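The Bottles in the Back Hall

Kathleen Egan kept her empties in the back hall, in two bags that had once held potting soil. By January the bags were full and she had started a third.

Her nephew Ultan came by at four o'clock to take her to the eye doctor, and he had to turn sideways to get past them.

"I can drop these off for you," he said. "The machine at the Fornska takes them."

"The machine sends half of them back."

"Only if they're crushed."

"They're not crushed. I'm careful with them."

He looked in the nearest bag. She was careful. Every cap was screwed on and every label was still in place. She had told him once that Eamon Dolan, who used to run the returns counter, wouldn't pay on a bottle if he couldn't read the barcode. Eamon had been retired for 11 years and the counter was now a shelf of greeting cards.

The eye doctor was running late. They sat for 80 minutes under a television with the sound off. Kathleen read the same page of a magazine and Ultan answered messages from work. When her name was called she handed him her purse, and he held it on his knees until she came out with drops in her eyes and a card for another appointment.

"What did she say?"

"She said come back in 18 weeks."

"Is that good?"

"It's better than eight."

It was dark when they got home. She couldn't see well with the drops, so he made the tea. Then he carried the first bag in from the hall and tipped part of it onto the table, because she wanted the ones with good labels sorted from the ones without.

"Tell me what you have," she said.

"A green one."

"That's from when Mairéad was here. She drinks that with her dinner. Is the barcode on it?"

"It is."

"Put it to the left. What else?"

"Clear ones. A small one with a blue label."

"I took that one to the hospital," she said. "The first time, with your uncle. I never opened it until I was home."

Ultan didn't know where to put it. He waited for her to tell him, but she was feeling for the handle of her cup. He laid it down near the others and reached into the bag again.

"Orange labels," he said.

"Those are only from the shop," she said. "Those can go."
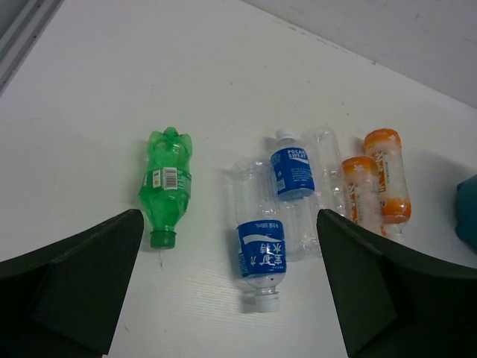
The green one to the left, and the clear ones beside it.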